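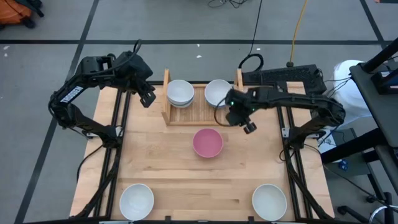
课题组的双臂工作台,木制碗架位于台面后部中央,台上共有六只碗。

洛洛工业大学Serkus学生机器人社本学期的碗具归位课题进入第二阶段,十月起开放第二轮数据采集。课题由社内操作组和算法组共同承担,任务内容为:由双臂系统把散放在台面上的碗逐只放入木制碗架,同一槽位允许叠放。第一阶段只使用单臂,碗的初始位置固定;第二阶段改为双臂协同,初始位置在每条示教开始前重新摆放。

按照社内公布的课题说明,第二阶段的目标是完成2000条有效示教。一条示教从双臂处于待机姿态时开始记录,到双臂回到待机姿态时结束,中间不得人工触碰台面上的物品。出现碗掉落、碗架移位、线缆勾挂三种情况之一的,该条作废,但原始记录保留,另存入失败目录,供算法组训练失败检测模块时调用。截至发稿时,已入库的有效示教为264条,全部通过人工复核。

硬件方面,工作台沿用上学期的铝型材导轨结构,两臂分别装在台面两侧。操作组在开学后重新做了零位校准,并更换了一侧夹爪的传动件。校准流程写入了操作手册:上电后先让双臂空载运行一遍标准轨迹,比对关节读数与参考值,超差则停机检查,不允许在软件中直接加偏移量补偿。手册同时规定,更换指尖或拆装腕部相机之后必须重新标定手眼关系,标定文件以日期和工作台编号命名,旧文件不得覆盖。

软件方面,采集程序换用社内自行维护的Jodumach框架。该框架把关节状态、夹爪开度和各路图像统一到同一时间基准上,写盘前检查丢帧。上学期的程序由各路设备分别计时,事后再做对齐,在夹爪闭合的瞬间容易出现图像与开度不一致的问题。碗的壁薄,夹爪闭合与抬升之间的间隔很短,时间误差会直接影响模型对接触时刻的判断。新框架启用后,操作组抽取了一批旧数据重新对齐,结果差异较大的条目已从训练集中剔除。

算法组目前并行测试两种策略。第一种为端到端模仿学习,输入各路图像和关节状态,输出一段动作序列;第二种在前者之上加入槽位预测,先由单独的网络给出目标槽位,再把结果作为条件输入动作网络。两种策略使用同一份数据和同一套评测脚本。评测以20次连续执行为一组,每组之间由操作员按随机表重新摆放物品,执行过程中不得更换模型权重。
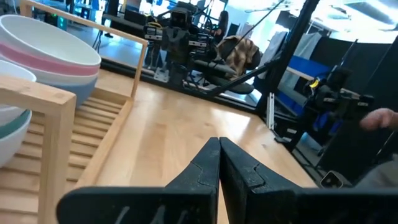 腕部视角是本阶段调试的重点。碗进入架内以后,固定机位的视线容易被手臂遮住,碗沿与木条之间的相对位置主要依靠腕部图像判断。算法组在初步测试中发现,模型对碗的外壁颜色较为敏感:训练数据以白碗为主时,遇到彩色外壁的碗,抓取点会向碗底方向偏移。为此,采集计划增加了颜色配比要求,每名操作员在一个时段内须轮换使用不同外壁颜色的碗,并在元数据中登记。浅色木质台面的反光也被列为干扰因素,社内暂不更换台面材料,先以亮度和对比度扰动的方式做数据增强,效果待下一轮评测后比较。

叠放是另一处难点。两只碗套放后,上层碗沿与下层碗沿之间的间隙较小,夹爪松开时若仍有横向速度,容易把下层碗带斜。操作组对示教动作作了统一规定:碗底接触下层后停顿,夹爪先小幅张开,再沿碗沿法线方向退出。不按此动作完成的示教不计入有效数据。规定实行之后,单条示教的时长有所增加,操作员之间的动作差异则明显缩小。

人员安排上,操作员须先通过社内的遥操作考核方可单独采集。考核分为单臂取放和双臂交接两部分,采用与正式任务相同的碗和碗架。每个采集时段由2名成员值守,一人操作,一人负责复位物品、观察线缆并掌握急停。值守人员在双臂上电期间进入工作范围的,须先口头通知操作员并确认双臂处于保持状态。考核报名表放在社团共享目录中,机械、自动化、计算机专业以外的同学同样可以申请,无需编程基础。

本课题同时作为机器人综合实践课的选做项目。选课学生可以从三个方向中择一完成:示教质量的自动评分、碗具姿态估计、双臂避碰。课程报告须附可复现的配置文件和完整的评测日志,只提交演示视频的不予评分。与社团成员合作完成的,应在报告中写明各自承担的部分。

第二阶段成果将用于报名Maddocks杯高校双臂操作赛。该赛事的整理类项目要求参赛队在限定时间内连续完成多轮摆放,碗具由组委会在现场提供,外形与颜色不提前公布。社内计划在报名前进行一次模拟赛,使用未出现在训练集中的碗,由不参与采集的成员担任裁判。模拟赛只比较两种策略的完成率和平均用时,不设奖项。

数据集的公开范围尚未确定。社内倾向于先向合作的Lullow实验室开放有效示教部分,失败目录待标注规则定稿后再作处理。画面中涉及人员的片段须经本人同意或作模糊处理后方可对外提供。第二轮采集的时段表已张贴在实验室门口,白天时段优先安排新通过考核的操作员,晚间时段留给算法组做实机评测。需要调换时段的成员应提前在登记表上注明,由当值组长确认。

(Serkus学生机器人社供稿)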